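Ticket 741: Wrist view and leader arm disagree near back corner, bowl task

Status: Resolved, monitoring
Component: Teleoperation, left follower arm
Site: Tremcombe, cell 2
Task set: Volach household, "turn bowl upright"
Priority: Medium

Summary

While recording demonstrations of the bowl task by remote control, the follower arm lags and then overshoots when the gripper is brought close to the back corner of the cell. The operator sees the fingers stop, pushes the leader arm further to compensate, and the follower then catches up in one movement. Demonstrations in the middle of the floor are not affected. Hand-guided demonstrations (arm in free-drive, operator moving it directly) are not affected anywhere.

Steps to reproduce

1. Start a remote session with the Milovell leader arm, scaling at 1.0.
2. Place the bowl rim down near the back corner.
3. Bring the open gripper in slowly from the front, fingers either side of the bowl.
4. Continue until the fingertips are level with the near side of the rim.
5. Watch the difference between commanded and measured position on joint 4.

Expected: the difference stays small and steady.
Actual: the difference grows for as long as the operator keeps pushing, then collapses. The fingers close the gap quickly and the bowl is knocked against the wall.

Log

09:10
Opened from the operator's notes. Out of 313 remote demonstrations in the current batch, 27 carry the "jump" flag. All 27 have the start position in the back corner. None of the hand-guided runs has it.

09:35
Checked the network first. Round trip between leader and follower is steady, no dropped packets during three test approaches. Swapped the cable to the switch anyway. No change.

09:50
Checked the video delay, in case the operator was reacting to a late picture. Wrist camera delay is the same in the corner and in the middle of the floor. Ruled out.

10:20
Repeated the approach with the bowl removed. The jump still happens at the same place, so contact with the bowl is not the cause. Repeated with the gripper 60 mm higher. No jump. Height matters, or the joint angles that go with it.

10:45
Plotted joint 4 for two flagged runs. Measured position goes flat at the same angle both times. Commanded position carries on past it. The flat section ends when the commanded value on joint 5 changes enough for the solver to pick another route. This looks like a limit being applied, with no message to the operator.

11:15
Found it in the follower settings. There is a soft limit on joint 4 left over from the Menzies shelf task, where it kept the elbow clear of the upper panels. The limit belongs to the site profile and not to the task profile, so it was still loaded. Free-drive ignores soft limits on this firmware, which explains why hand-guided runs were clean.

11:30
The leader has no knowledge of the follower's soft limits. When the follower clamps, the leader should push back on the operator's hand. Force feedback was switched off in July after complaints about vibration and was not switched back on. Two faults together: the clamp itself, and no feedback to show it.

Fix applied

- Joint 4 soft limit removed from the site profile and moved to the Menzies task profile.
- Force feedback enabled on the leader at 30 per cent. Vibration is present but acceptable at this level.
- Catch-up speed on the follower capped, so that any future clamp releases slowly.
- On-screen warning added when commanded and measured position differ for longer than 270 ms.

Check after fix

Run 286 was used as the reference, with the same start position as the worst of the flagged runs. Bowl upside down on the white floor near the back corner, foot ring up. Fingers open and spaced apart, one at each side, pointing in towards the corner. This is the point in the approach where the operator should pause and line up before going further.
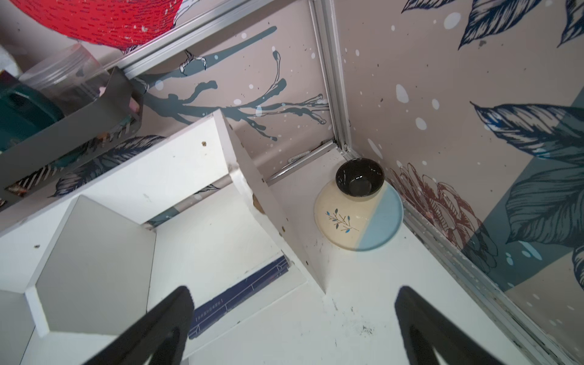

Results

Ten approaches to the back corner, same operator, scaling 1.0: no jump, no warning on screen.
Ten approaches at scaling 0.5: no jump, one warning, caused by the operator reaching the end of travel on the leader. Correct behaviour.
Five hand-guided runs for comparison: no difference from before.
Joint 4 now passes through the old limit without a flat section.

What to do with the flagged runs

The 27 flagged demonstrations should be left out of training. Trimming them was considered. The trouble is that the commanded and measured values part well before the visible jump, and a policy trained on commanded values would learn to push into the corner. Re-record all of them from the same start positions.

Unflagged corner runs from the same batch need a second look. The jump flag only triggers above a set speed, so slower releases may have been missed. Script to search for flat sections on joint 4 is in the ticket folder. Run it over the full batch before export.

Note for operators

If the fingers stop following, do not push further. Hold the leader still, wait for the warning to show, then back off along the same line until the two positions agree. Press the reject pedal and start the run again. A rejected run costs less than a bad one in the set.

Open items

- Ask for soft limits to be shown in the session start screen. Request sent to Milovell, no reply yet.
- Check cell 1 for the same leftover limit.
- Decide whether force feedback should be locked on for all remote sessions. At present any operator can turn it off.

Ticket stays open for monitoring until the re-recorded runs have been through the flat-section script.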